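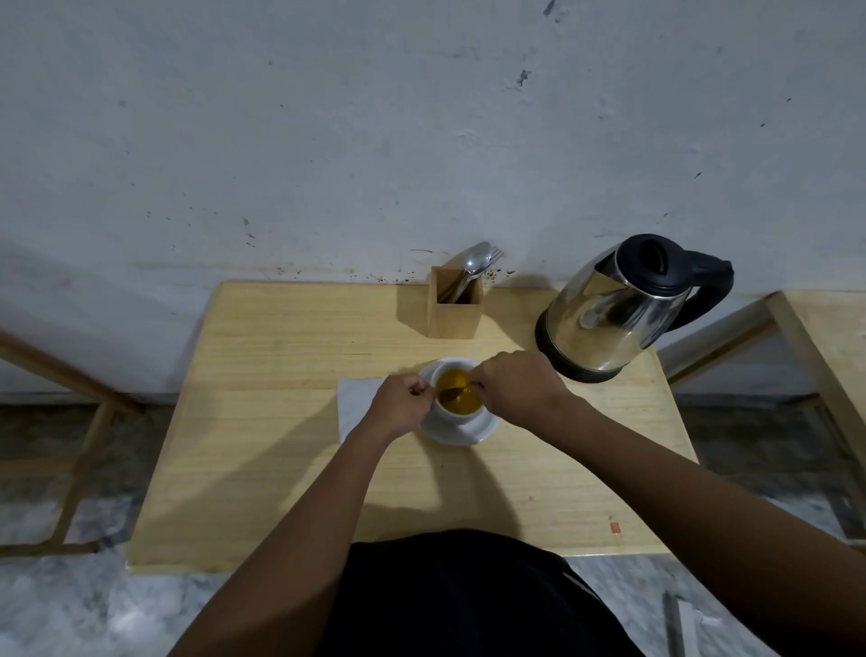 4.2 Wasserkocher Fendeo 1549 entkalken

Kalk setzt sich vor allem am Boden und am Ausgusssieb ab. Entkalken Sie das Gerät, sobald ein weißer Belag sichtbar ist, bei hartem Wasser alle vier Wochen. Ein stark verkalkter Kocher schaltet zu spät ab und gibt Flocken ins Wasser ab. Klarer, goldgelber Tee wie in der weißen Tasse mit dem Löffel wird davon trüb.

Vorsicht: Gerät vor dem Entkalken vom Sockel nehmen und abkühlen lassen.

1. Sieb nach oben herausziehen und in ein Glas mit Entkalkerlösung legen.
2. 900 ml kaltes Wasser einfüllen.
3. 200 ml Haushaltsessig zugeben. Keine Essigessenz verwenden.
4. Kocher auf den Sockel stellen, Taste 74 °C drücken und das Ende des Heizvorgangs abwarten.
5. 30 Minuten einwirken lassen, dann ausgießen.
6. Zweimal mit frischem Wasser aufkochen und das Wasser wegschütten.
7. Sieb abspülen und bis zum Einrasten einsetzen.

Hinweis: Die Lösung nicht sprudelnd kochen – die Dämpfe reizen Augen und Atemwege.

Hinweis: Den Sockel nur mit einem feuchten Tuch abwischen, niemals unter Wasser halten.

Bleiben Ränder zurück, Schritte 2 bis 6 wiederholen. Ersatzsiebe siehe Abschnitt 6.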